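Keeping the Line Moving: Wait Times at a Rented Dunk Tank
Final report, Event Operations project course 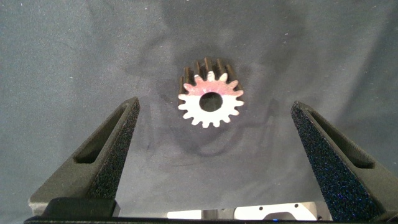
Our group wanted a project that got us out of the classroom, and we got one! We spent the August block working with Norngate, a party rental company that sends dunk tanks, carnival booths and snow cone carts to school fairs and block parties. They had one question for us. Why does the dunk tank always have the longest line at the fair, and can anything be done about it without renting a second tank?

What we did

We timed turns at 6 events. A turn started when a player picked up the first ball and ended when the next player picked up theirs. In all we logged 1412 throws over 137 turns, using a phone stopwatch and a paper sheet (the sheet got very wet at the first event, so after that we sat farther back). We also wrote down what was going on between turns, and that ended up being the best part of our data.

Norngate let us try two changes at the last three events. The first was a ticket table at the start of the line, so players showed up at the throwing spot already paid. The second was a set of two ball buckets. One bucket was in use while a helper filled the other.

What we found

The throwing was never the slow part. Kids throw fast — really fast when their principal is on the seat. Most of the waiting came from hunting for balls behind the tank and from parents looking for change. With both changes in place, the average turn got 27 seconds shorter. You could see it in the line too, and the helpers told us they liked the two buckets and wanted to keep them.

The ticket table helped less than we expected at the smaller parties, where most guests play for free anyway. We would still set one up for any fair that charges per turn.

We also looked at climbing back onto the seat. It takes adults longer than teenagers, but we did not have enough turns with each kind of sitter to say how much longer, so we left it out of the averages.

Problems

Two of our timers started the clock at different moments on the first day, and we had to throw out those turns. We fixed it by writing the rule at the top of every sheet. Rain cut our Tuesday event short as well.

Next steps

We would love to run the same test on the ring toss and the inflatable obstacle course, where the line forms in a totally different way. Norngate has already asked for a one-page setup sheet for their crews, and our draft is attached as Appendix B.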